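Tips for working beside a table arm
Posted by Booker Lindgren, 15 February 2022

At Vavirico we got our first arm in December, and the people who set tables for the sample room had to learn some new habits. I write down the ones that helped us.

Pull the tablecloth flat before you start the arm. A fold on top can catch the finger when it comes low over the cloth.

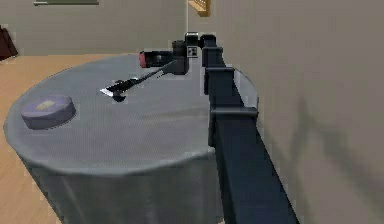

Put one item at a time on the cloth and keep your cup somewhere else. We had 20 stops in the first month, and most came from things which people left on the table.

Agree who may press start. With us it is the person who laid the cloth - no one else, also not the boss.

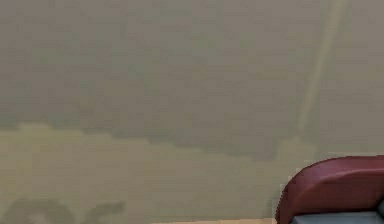 Move chairs back before the run, and sweep after it. The job is now more watching than carrying, so stand up and walk a little every hour. My shoulders are better but my eyes get tired.

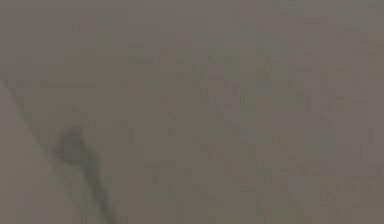

Write each stop in a paper notebook, with the name of the item. Our night shift reads it first thing, and they ask fewer questions by phone.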